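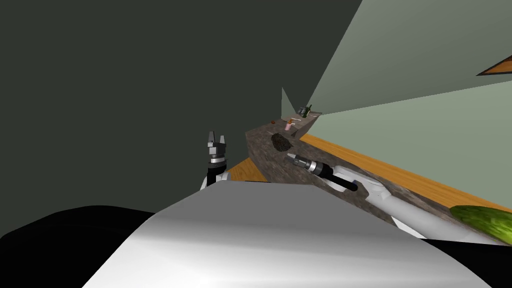

Dokano Recipe Notes

A set of 2,887 short home recipes in plain text, with the amounts converted to metric and the ingredients tagged. Maintained by Ruba Dabbas. The current release was put together in November.

What is in it

One file, recipes.csv, in UTF-8 with a header row. Each row is one recipe. A second file, units.csv, lists the household measures found in the originals and what each was taken to mean in grams or millilitres.

The columns in recipes.csv are:

id – a whole number, never reused
title – as written by the cook, spelling left alone
source – one of tidwood, haddadin or fomau
serves – a whole number, blank if the cook gave none
ingredients – separated by semicolons, amount first
method – free text, line breaks replaced by a space
course – one of 11 fixed labels, listed in courses.txt
checked – 1 if a second person has read the row against the original, otherwise 0

Where the recipes come from

Tidwood is a village newsletter that printed readers' recipes on its back page. The Haddadin notebooks are handwritten and partly in Arabic; the English in those rows is Ruba's translation. Fomau was a lunch club that kept its recipes on index cards, often with several versions of the same dish. Versions are kept as separate rows if the ingredients differ. A change in wording alone does not get a row of its own.

All three sources gave written permission for their recipes to be shared. Cooks' names were removed from titles and methods, so "Mrs B's parkin" is now "parkin".

Conversions

A cup is treated as 250 ml and a tablespoon as 15 ml throughout. This is wrong for some of the older Fomau cards, which seem to use whatever teacup was nearest. Oven temperatures are in Celsius for a conventional oven. Gas marks were converted and then rounded to the nearest ten degrees. "A knob", "a handful" and "enough" are left as they stand.

Known problems

Version 2 had 900 rows with the wrong course label after a sorting mistake. These are fixed in the current release, but anyone holding a copy of version 2 should replace it.

Preserves are patchy. Several jam recipes give no setting point, and the pickling recipes have not been tested for safe acidity. Please do not use this file as a guide to bottling or canning.

Allergens are not marked. The ingredients column can be searched for words such as "almond", but stock cubes, sauces and margarine may contain things the cook never wrote down.

Some Haddadin titles appear in two spellings (maqluba and makloubeh, for instance). They have not been merged.

Using the file

You may copy, change and share it, including in printed books, as long as you credit Dokano Recipe Notes and say what you changed. Spreadsheet programs tend to turn amounts like 1/2 into dates – import the ingredients column as text.

Corrections

Send the id, the column and the correct text. Scans of the Tidwood pages can be sent on request. The Haddadin notebooks have not been scanned, so questions about those go to Ruba, who has them to hand.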